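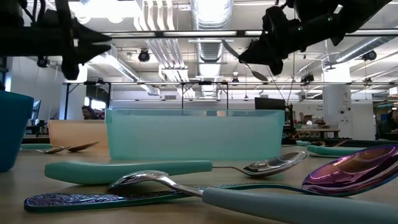
El contrato de Zunero para el mango de Tukimia lo he leído dos veces, la segunda con café, y sigo sin saber quién paga cuando un camión llega tarde. He leído también el resumen que se mandó a la lista, y es más claro que el contrato, cosa que me inquieta bastante. A mí la transparencia de las empresas con padrino famoso me recuerda a la caja verde azulada que hay en el centro de la mesa: el plástico es translúcido y el fondo se adivina a través de las paredes, pero de ahí a leer la letra pequeña hay un trecho. Contesto por partes, debajo de cada párrafo, como se hacía antes de que todo el mundo respondiera arriba y sin borrar nada.

El 2022-09-17, la coordinación de la lista escribió:

> Os adjuntamos el resumen de la oferta de Zunero a la cooperativa de Tukimia. La empresa compraría toda la cosecha de la variedad Ambrose durante tres campañas, a precio fijado de antemano, y pondría la secadora. Participan 336 familias. La emisión de participaciones para la gente de fuera se haría a través de Ulen, a 60 euros cada una.

«Toda la cosecha» son tres palabras y me gustan poco las tres. En mayo, cuando hablamos de esto por primera vez, la propuesta era comprar el excedente, lo que quedaba después del mercado local. Ahora el mercado local no sale por ningún lado. Las que venden fruta en la carretera son las mismas familias que firman, y alguien tendría que preguntarles si les hace gracia comprar en bolsita, seco y con un cantante en la etiqueta, lo que hasta ahora cogían del árbol.

Que conste que no tengo nada contra el cantante. Tengo dos discos suyos y he bailado uno de ellos en una boda, con resultados que prefiero no detallar en una lista pública. Pero una cosa es poner la voz y otra poner el dinero, y en el resumen se dice que «respalda» el proyecto. Respaldar, en mi experiencia de préstamos agrarios, puede ser desde firmar un aval hasta hacerse una foto junto a un mango. Pido que se pregunte cuál de las dos.

> El precio fijo protege a las familias de las caídas del mercado. Este punto nos parece el más sólido de la propuesta y creemos que la lista debería apoyarlo.

El precio fijo protege de las caídas y también de las subidas, con el mismo celo. Hay fórmulas conocidas para arreglarlo: un mínimo garantizado y un reparto cuando el mercado se pone por encima. Ya lo usamos con el anacardo y no se murió ningún comprador. Si Zunero dice que no puede, que enseñe las cuentas. Si las cuentas salen, me callo, y quien lleve aquí unos años sabe lo que me cuesta.

Además, el precio va «por kilo de fruta apta» y el anexo no dice qué es apta ni quién lo decide. He visto almacenes donde la fruta era aptísima el lunes, con el camión medio vacío, y una vergüenza para la especie en cuanto el camión se llenaba. Propongo tres cambios concretos:

- Que la clasificación se haga en Tukimia, con alguien de la cooperativa delante y con derecho a discutir.
- Que la báscula sea de la cooperativa o, como mínimo, que la pueda revisar quien quiera.
- Que la fruta rechazada se quede en el pueblo. En el borrador se la lleva la empresa «para su correcta gestión», y la correcta gestión de un mango maduro la conoce cualquier criatura de cuatro años.

> La secadora quedaría instalada en un terreno cedido por la cooperativa y pasaría a ser propiedad de esta al cabo de 17 meses, siempre que se cumplan los volúmenes acordados.

Ese «siempre que» lleva mucho peso para lo flaquito que es. Los volúmenes acordados están calculados, por lo que entiendo, sobre la última campaña, que fue estupenda. La Ambrose es una variedad generosa un año y bastante señorita el siguiente; lo sabe cualquiera que tenga un árbol en casa. Si el segundo año viene flojo, que vendrá, la secadora se queda con su dueño actual, en un terreno que ya está cedido. Habría que leer qué pasa entonces con el terreno. El borrador manda a la cláusula 6, y la cláusula 6 manda a un documento que no está adjunto. Si alguien lo tiene, que lo suba al archivo de la lista, por favor, en un formato que se abra.

Otra cosa de la secadora: gasta. La factura de la luz aparece como «gasto compartido» y no dice en qué proporción. Compartir con una empresa, sin proporciones, es como compartir postre con mi hermano.

> En cuanto a Ulen, la plataforma se queda una comisión por gestionar las participaciones. Quien compre no tendría voto en la cooperativa, pero recibiría información periódica.

Aquí voy a llevar la contraria a los que ya se han quejado: lo de no tener voto me parece bien. Si pongo sesenta euros desde mi cocina no quiero decidir cuándo se poda en Tukimia, y sospecho que en Tukimia tampoco lo quieren. La comisión es otro asunto. Sale de lo recaudado antes de que llegue a la cooperativa, y en la página de Ulen (la he mirado entera, incluidas las preguntas frecuentes, que no hace nadie más que yo) pone el porcentaje en un sitio y otro distinto más abajo. Puede ser un error. Siempre me llama la atención que estos errores no aparezcan nunca en la cuenta del correo de bienvenida.

Y sobre la «información periódica», ruego que se defina el periodo. El cometa Halley también es periódico.

> Nos gustaría cerrar una posición común de la lista antes de que la cooperativa se reúna con la empresa. Si no hay objeciones, enviaremos una carta de apoyo.

Hay objeciones, como se habrá notado. Pero no quiero que se lea esto como un no. La secadora hace falta, el mango se pudre en los caminos todos los años y entre un comprador con condiciones discutibles y ningún comprador, yo me siento a discutir las condiciones. Lo que pido es que la carta diga que apoyamos a la cooperativa en la negociación, sin apoyar el borrador. Son dos cartas distintas y la segunda ya la escribirá el departamento de prensa de Zunero, que tiene mejor tipografía.

Me ofrezco a redactarla si no se ofrece otra persona con más tacto. También puedo traducir el anexo, aunque aviso de que mi francés jurídico viene en su mayor parte de multas de aparcamiento.

Una pregunta aparte para quienes habéis trabajado en la zona: ¿sigue siendo obligatorio registrar la cesión del terreno ante la autoridad local, o eso cambió? Encontré dos respuestas en el archivo y se contradicen. Una es mía.

Saludos,
desde la rama pesimista de la lista

P. D.: El adjunto del resumen llegó tres veces. Con una me vale.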